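Textile Repair and Alterations Assistant (part-time)
Lüthi Clothing Reuse, Venesow workshop

Lüthi sorts, mends and resells second-hand knitwear and children's clothing. The Venesow workshop supplies the shop in Illow and handles 3000 garments a year. We are looking for an assistant to work at the mending bench, starting in May.

The post is for three mornings a week, beginning at 8.30. Duties are split between inspection, machine repair and hand finishing, with a short period of stock entry before midday.

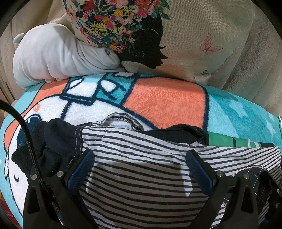
Inspection comes first and decides the route a garment takes through the workshop. The assistant checks seams, cuffs and fastenings against the Gikard grading sheet and records a grade from A to D. Thread faults are entered separately from fabric faults. A striped top with frayed white threads standing up along one edge of a panel, and a loose pale thread below the collar, has two entries on the sheet — one for each position. Overlock stitching at the neckline is checked along its full length before the garment is passed on.

Machine work is carried out on a domestic overlocker and two lockstitch machines. Training on the overlocker is given in the first fortnight. Applicants should already be able to thread a lockstitch machine, set tension and replace a zip without supervision.

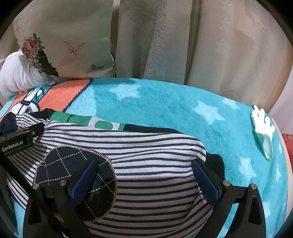
Hand finishing covers darning, buttons and patches. Patches must sit flat, and the stitch density must suit the knit underneath. Applicants should know how to handle a large round patch with a zigzag border on a striped knit, where a tight stitch will pucker the ground fabric. Matching thread is drawn from the stock cabinet and signed out by reel number.

Essential: sound hand sewing, good near vision (corrected or not), legible handwriting.
Desirable: experience with knitted fabrics, basic spreadsheet use.

To apply, send a CV and a covering letter of no more than 200 words to Mirjam Eberhard, workshop manager, quoting reference 2835. Shortlisted applicants will be asked to complete a paid bench test lasting 2 hours. Travel costs within the Venesow area are refunded on production of a ticket.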